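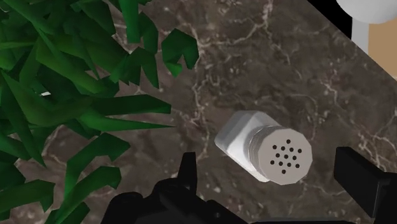 **From:** Kristóf Bárány
**To:** backlund-users
**Subject:** Re: [backlund-users] Hygrometer drift after firmware update, cellar logger

> I have a Backlund logger in a stone cellar that I use for cheese. Since I updated the firmware in August it reads 10 points higher than my old dial gauge. Before the update the two agreed to within a couple of points. The cellar hasn't changed. Has the new firmware altered the humidity scale, and can I go back to the old version? I'd like to stop opening the vent on the strength of a number I don't believe.

Going back is possible, but I would hold off. The update didn't touch the humidity scale. It did change two other things that can look like a scale change:

1. The temperature correction is now applied on the logger. Before, it was applied in Eduletti when the file was imported.
2. The stored calibration offset is cleared if the logger was updated with the cable unplugged from the probe.

If you import with an old copy of Eduletti, the correction gets applied twice. In a cool cellar that error could account for a good part of what you see. Look at the header of an exported file. If it has a line starting with `tcorr=`, the logger has already done the correction and you need to turn it off under Import > Probe options. The setting is per probe, so check each one.

For the second item, run:

```
offset show
```

A value of `0.0` on a probe that was calibrated at some point means the offset is gone. It can't be recovered from the logger. If you kept the calibration sheet you can type the value back in with `offset set`. Without the sheet, you need to calibrate again.

I would also not take the dial gauge as the reference. Most of them are hair or coiled-strip types, and they go sluggish if they sit in high humidity for months. Mine read low by a wide margin after one winter in the cellar and came back partway after a night wrapped in a damp towel. Two instruments that disagree tell you only that at least one is off.

The salt test settles it. You need:

- table salt, plain
- distilled water
- a bottle cap or other small dish
- a jar with a tight lid, large enough for the probe and the dish

Put salt in the cap and add water a few drops at a time until you have wet slush. There should still be undissolved grains and no pool on top. Set the cap in the jar next to the probe. Salt must not touch the sensor, and if it does, the probe is finished. Run the cable out under the lid and seal the gap with putty. Tape leaks.

Leave the jar somewhere with a steady temperature. A cupboard on an inside wall is fine, a windowsill is not. At normal room temperature the air over the slush settles at 75 percent relative humidity. The value barely moves over the range you would find in a house, so you don't need a correction table.

Set the interval to 200 seconds and let it run overnight. Plot the result and wait for a flat section. Probes that have lived in a damp cellar are slow to come down, and a second night does no harm. Take the mean of the flat section only. My last run gave 203 usable records after I threw out the settling period, with very little scatter.

The difference between that mean and 75 is your error at one point. If you mature cheese at higher humidity, one point isn't enough to fix the slope. Potassium sulfate gives 97 percent and is handled the same way. With both points you can tell an offset from a gain error. `offset set` can fix only the first. For the second you need the two-point routine in Skumametti, which writes directly to the probe memory. Save the existing values before you run it, as it overwrites them without asking.

Some remarks on Skumametti while I am at it. It doesn't recognize probes with serial numbers below 781 and will report a cable fault. The cable is fine. Those early probes have a different memory layout and have to be corrected in Eduletti at import. The version bundled with the Clitamura adapter is older still and shouldn't be used for writing at all. Reading with it is safe.

If after all this you still want the old firmware, hold the button while connecting power and the loader will accept any earlier file. Download your records first. The downgrade reformats the log area.

Please post three things to the list when you have them: the first ten lines of an export, the output of `offset show`, and the probe serial number. Plain text in the body, please. The archive strips attachments.

As for the vent, I would leave it where it was before August until you have the jar result. If you want a rough check in the meantime, a wet-and-dry bulb pair with a small fan will get you within a few points, provided the wick is clean and you read the wet bulb while the fan is running.

Kristóf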